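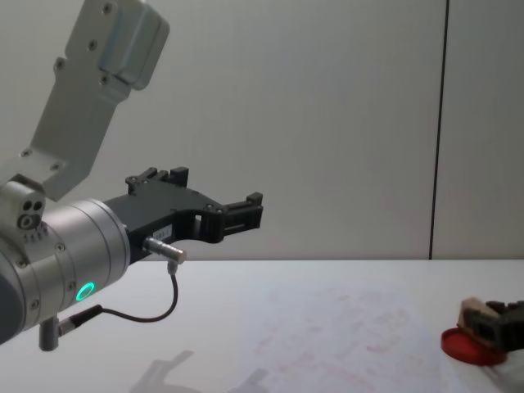

Robot arm with black gripper and green indicator light.

About Skederis

Skederis is a family-owned paper merchant serving schools, print shops and public offices across Clesisley County. The company was founded 34 years ago on Rutherford Street and now employs 19 people.

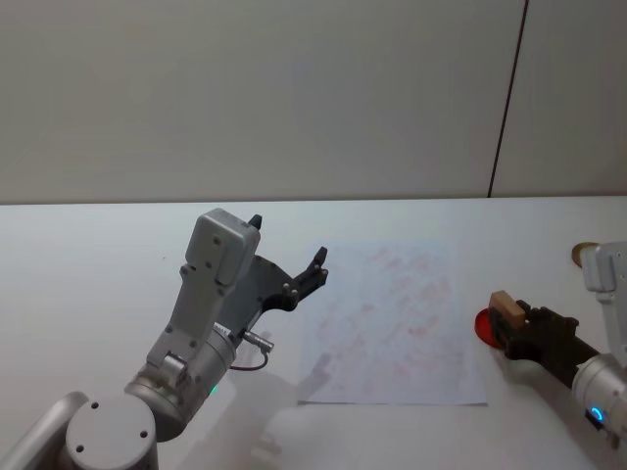
Jedari Office, Skederis

Our warehouse stocks 600 grades of paper and card. Orders are cut to size on site and delivered within 2 working days. Trade accounts are open to all registered businesses, and sample books are sent on written request.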